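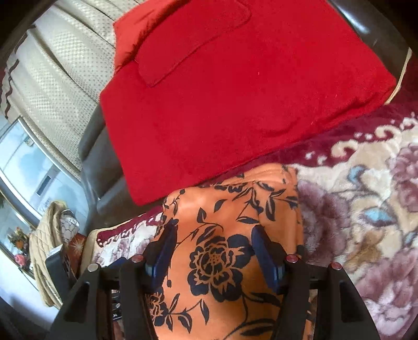
From: Zuleica Teixeira
Date: 8/22/18
Subject: Re: [cloth-handling] patterned fabric vs. plain, first numbers

Hi Hjalti and all,

Hjalti Ketilsson wrote:
> We trained on plain towels only and the grasp point wanders
> badly once there's a print on the fabric. Has anyone tried mixing in
> home recordings with busy backgrounds? I'd guess the policy
> just learns to chase flowers.

We have, and I'm really excited about how it came out! Sigrún and I retrained the Jerkden model with 80 hand-held gripper demos recorded in people's living rooms (floral blankets, folded clothes on sofas, bags everywhere), then ran it on fabrics it had never seen. With the towel-only model we got 3 good fold-edge grasps out of 16. With the home demos mixed in, same arm, same 16 fabrics, we only had 2 failures. I made Sigrún run the whole set again before I'd believe it, and it came out the same.

Your guess about chasing flowers was a good one, by the way. The old model did go for the middle of big blossoms, most of all when the print had strong contrast. The new one mostly goes for the fold, even with one print lying on top of another. Both failures were on thin, shiny linings, where the depth is poor anyway.

One thing I can't answer yet is how much of this comes from the prints and how much from the wide view taking in more of the room. We're going to crop the input and retrain, probably in October when the Grever machine frees up.

Happy to share the split files and the training config if you want to try it on your side. What crop size are you using now?

Zuleica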